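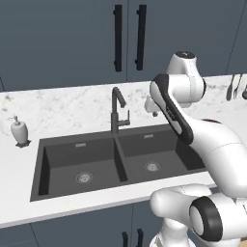 Help Center > Jobs Data > Setting Up Your First Report

Posted in June by the Numholm documentation desk

Section 2: Loading your payroll counts and building a monthly jobs table

Welcome back! If you finished Section 1, you have Numholm installed and you've signed in at least once, so the slow part is behind you. In this section we'll bring in a file of payroll counts, tell the program which month is which, and end up with a table showing how many people were working in each area and how that changed from the month before. Set aside a quiet half hour the first time (it goes much faster after that).

1. Open Numholm and choose New Table from the Start menu. Give the table a name you'll recognize later, such as "Jillar County jobs."

2. Click Add Source and pick your payroll file. The practice file that comes with the program is called Pelupessy, and it has 310 rows, one for each employer. We'd suggest using it for your first try, even if your own file is sitting right there tempting you.

3. Look at the preview. The first column should hold employer codes and the second should hold the area. If they've swapped places, drag the headings until they're in order.

4. Under Period, choose Monthly. Then pick the first month in your file and let the program fill in the rest.

Note: The practice file covers only 11 months, so you won't be able to compare a month with the same month a year earlier. The Year Change column will stay blank, and that's fine.

5. Choose how to treat part-time workers. "Count Each Person" adds one for every name on the payroll, while "Count by Hours" turns hours into full-time jobs. Please write down which one you picked – you'll want it when somebody asks why your total doesn't match theirs.

6. Click Build. Almost 209 of the practice rows will be matched to an area right away, and the others go into a list called Unplaced. Open that list and assign each row by hand, or click Match by Zip Code and check the results.

Caution: Don't delete rows from Unplaced to tidy things up. A deleted row takes its workers out of every month, and your table will show a job loss that never happened.

7. When the Unplaced list is empty, click Build again, then Save.

If you share tables through Stunus, turn on Hide Small Groups before you send anything. With the setting at 2, any area with two or fewer employers shows a dash in place of a number, so no single business's staffing can be worked out by a curious neighbor.

Seasonal adjustment is covered in Section 3. Keep the table you just saved, as we'll be using it again there.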